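Pitch Drift in Unaccompanied Chorus Songs at a Weekly Song Circle

Final project report, Music Technology
Submitted 8 November 2019

1. Summary

The project measured how far the sung pitch moves between the first and last verse of unaccompanied songs when a room joins in on the chorus. Recordings were made at the song circle held in the back room of the Eltard, a bar with an upright piano that is kept closed on singing nights. Of 163 performances recorded over 11 evenings, 70 were unaccompanied, had a chorus, and were clean enough to analyze. Most of them went flat. A smaller group went sharp, and nearly all of the songs in that group also sped up. The length of the song predicted drift less well than the range of the chorus did.

2. Background

Singers without an instrument have no fixed reference after the first note. Choirs are known to drift, and there is a fair amount of published work on trained ensembles reading from a score. Informal singing is less well covered. A song circle differs from a choir in several ways that matter for measurement. The leader picks a key by feel. The room is silent in the verses and enters on the chorus, usually in loose harmony, and the leader then has to pick the pitch up again from whatever the room has left. Each chorus is therefore a point at which the reference can move.

We expected two things at the start: that drift would be downward, and that it would grow with the number of choruses.

3. Recording

The circle runs from early evening with one break. Songs go around the room in seating order and anyone may pass. We asked the organizers for permission in July and a notice was put on the door each week. Two regulars asked not to be recorded, and the recorder was paused for their turns.

Three positions were tried for the recorder, a Starketti handheld unit with its own stereo pair:

- on the piano lid
- on a shelf above the fireplace
- on a short stand in the middle of the circle

The piano lid picked up foot tapping and was dropped after the first evening. The shelf gave a good balance between leader and room but was close to the extractor fan in the bar. The stand was used for all later evenings. It is intrusive, and people walked around it with drinks, but the leader's voice was clear from every seat.

Files were saved uncompressed. Automatic gain was switched off after the second evening, when we found that it raised the room noise in the gaps between verses and confused the segmentation step described below.

4. Analysis

4.1 Segmentation

Each song was cut by hand into verses and choruses. We tried to do this automatically from loudness, but some leaders sing as loudly as the whole room, and a few songs have a one-line refrain inside the verse. Refrains of this kind were counted as part of the verse.

4.2 Finding the pitch center

Pitch was tracked on the leader's verses only. The tracker is built for a single voice and gives unstable results on a chorus sung in harmony. For each verse we took the final held note of each line, converted it to cents relative to the opening verse, and used the median as the pitch center. Line endings were chosen because they are held longer and carry less ornament. Drift is the difference between the first and last verse.

Songs in which the leader openly restarted in a new key were excluded. This happened more often than expected, mostly in songs with a high chorus.

4.3 Tempo

Tempo was tapped by hand for the first and last chorus. Verses were often too free to tap with any confidence. Both of us tapped every song and the two values were averaged. Where they disagreed badly the song was marked as untapped, and it appears in the pitch results only.

5. Results

5.1 Direction

Flat drift was the most common outcome, followed by no measurable drift. Songs that drifted sharp were the smallest group. They were mainly shanties and other work songs with a strong beat, and in nearly all of them the last chorus was faster than the first. Slow ballads with a chorus went flat almost without exception.

5.2 Size

In most songs the total drift was less than a semitone. The largest value was a fall of more than a whole tone, in a long farewell song listed in our notes as "Kokov" after the village in its first line. The leader chose a low key, and by the last verse was speaking the lowest notes.

5.3 Number of choruses

The relation between drift and the number of choruses was weak. Several long songs held their pitch to within the error of the method. When the songs were sorted by the range of the chorus melody the pattern was clearer: choruses wider than an octave were followed by a flatter verse, and narrow choruses were not. Most of the movement took place across the first and second choruses, after which the pitch tended to settle.

5.4 Effect of the break

Songs sung after the break drifted slightly more than those before it. The difference is small, and the room was also fuller by then, so no cause can be assigned.

6. Comparison evening

One evening was recorded at a second circle, in the upstairs room of the Đào café, to see whether the method carried over. The group is smaller, and the leader of each song takes a starting note from a pitch pipe. The drift values fell in the same range as at the Eltard. The starting note does not appear to help once the first chorus has been sung. These songs are not included in the totals given in the summary.

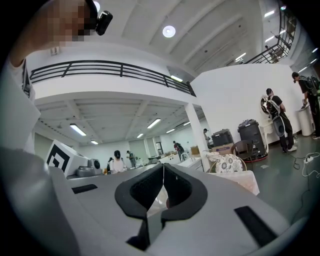
7. Limitations

The sample is one room and, for the most part, the same set of regulars. Several leaders appear many times, and a leader with a habit of going flat will weigh on the averages. We did not correct for this. A mixed model with the leader as a random effect would be the usual approach, but it would mean keeping an identifier for each singer, and the consent notice did not cover that.

Line endings are a practical choice and not a neutral one. Some singers drop the last note of a line as a matter of style - a fall that is repeated in each verse cancels out, but one that grows through the song will be read as drift.

Hand tapping is adequate for the direction of a tempo change. It should not be relied on for its size.

8. Further work

- Track the chorus as well as the verse, using one close microphone per section of the room.
- Record the same song led by different people.
- Repeat the range comparison with a set of songs chosen in advance, so that wide and narrow choruses are balanced for tempo.

9. Data

The drift and tempo tables are held with the department copy of this report. The audio was deleted after analysis, as agreed with both circles.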